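Setting up your guest room listing in Golob

Before your first guests book, set aside a quiet half hour with a cup of something nice. You'll want your room names and prices handy, and it helps to have settled on your check-in times.

1. Open Golob and choose Property, then Add a room.
2. Type the room name just as you'd like guests to read it.
3. Enter the nightly rate and the cleaning fee (ours is 30 dollars at the Flikberg house).
4. Press Save. Please do wait for the green check mark!
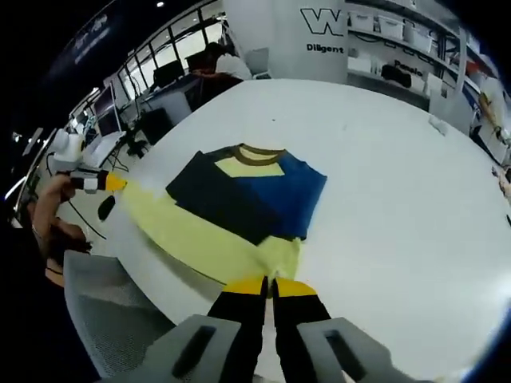 Roksolana Zhuravel wrote to us that she always fills in her December rates first, while the holidays are fresh in her mind, and then works backward through the year.

5. Go to Calendar and block any nights you're keeping for family.

Caution: deleting a room also deletes its bookings, and we can't bring them back for you.

Note: room descriptions can run to 632 characters, spaces included.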